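Servidor Prilemham reabre registos e muda as taxas de experiência

A equipa do servidor privado anunciou um novo mundo, o Murine, com progressão mais lenta e limite de 400 lugares na primeira fase
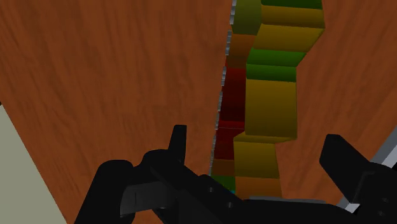
Registos abertos até ao fim de maio

O Prilemham, servidor privado de MMORPG mantido por jogadores de língua portuguesa, voltou a aceitar contas novas. As inscrições estavam fechadas desde o inverno, quando a equipa decidiu rever a base de dados e apagar contas sem atividade. Segundo o comunicado publicado no fórum, foram eliminadas 3657 contas que nunca tinham passado do ecrã de criação de personagem.

Quem tinha personagens acima do nível 20 mantém tudo como estava, incluindo o armazém e a lista de amigos. As contas eliminadas podem ser criadas outra vez com o mesmo nome, desde que este continue livre.

Um mundo com taxas mais baixas

A principal novidade é a abertura do Murine, um segundo mundo com taxa de experiência de 7x. O mundo original, Condutton, continua com as taxas altas que o tornaram conhecido e que permitem chegar ao nível máximo numa tarde. Parte dos jogadores pedia há muito uma opção intermédia, menos demorada do que os servidores oficiais mas com tempo para fazer missões em grupo.

As personagens não podem ser transferidas entre os dois mundos. A loja de itens cosméticos será comum, mas as compras ficam associadas à personagem que as recebe. No Murine não haverá venda de armas nem de montadas com bónus de velocidade.

A primeira fase está limitada a 400 jogadores em simultâneo. Quando o limite for atingido, os restantes entram numa fila de espera que mostra a posição de cada um.

Fórum com nova secção de apresentações

O fórum também foi reorganizado. A secção de apresentações passa a ser aberta a quem ainda não tem personagem, e os tópicos em inglês e espanhol deixam de ser movidos para o arquivo. Cada utilizador pode manter apenas um tópico de apresentação. As mensagens antigas continuam disponíveis para leitura.

A guilda Abdel Hamid, a maior do Condutton, com 1330 membros registados, já confirmou que vai abrir um ramo no novo mundo. As candidaturas são feitas por mensagem privada no fórum e exigem uma personagem de nível 15.

O Murine abre às 21h00, hora de Lisboa, no dia em que terminar a manutenção, a anunciar na página inicial. O cliente do jogo tem de ser atualizado antes da primeira entrada.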